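Learning to write letters again

3 October 2018

My aunt Araba Owusu does not use e-mail. She lives in Sanolcombe, she is a retired midwife, and if you want to tell her something you must put it on paper and buy a stamp. For many years I only telephoned her at Christmas. Last winter she wrote to me that her hearing is now too weak for the telephone, and so I began to write.

The first letter took me a whole evening. I had forgotten how slow my hand is. In school in Gyamfi our teacher made us copy one page every morning, and my writing was clean and round. Now it looks like the writing of a doctor. I threw away four sheets before I had one that I was not ashamed of.

I also did not know what to say. In a message you write "How are you, all fine here," and it is enough. On paper this looks very poor. So I wrote about the stairs in my building, about the price of tomatoes, and about my neighbor Eusebio Quintana, who is learning the trumpet and knows one song and a half. My aunt answered in nine days. She wanted to know which song.

Since then I write every second week. I bought a pad of cream paper with 46 sheets, and a blue pen which does not leak. I keep her letters in a biscuit tin. I read them more than once, and this I have never done with an e-mail. She writes small, in both directions when the page is full, so you must turn the paper like a steering wheel.

Some things I have learned. It is better to write a little on several days than everything on one day. It is better to answer her questions first, with the letter lying open beside you, because she remembers each question and will ask it again. And a mistake can be crossed out with one line. My aunt crosses out whole sentences, and of course these are the ones I try hardest to read.
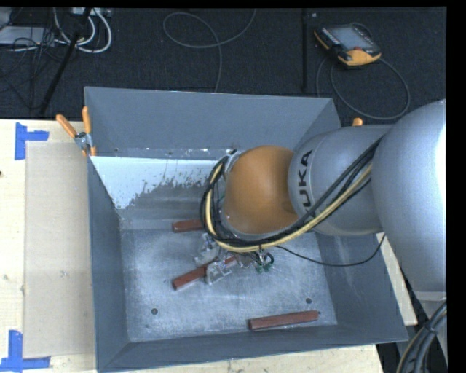 Orange wrist, gray bin.

My cousin Kofi Tetteh has now started to write to her too, from Wiltden. He complains that she sends me longer letters. I told him to buy better paper.

In November she will be eighty, and I am looking for a card large enough for all of us to sign. If you know a good shop for this, please leave me a comment.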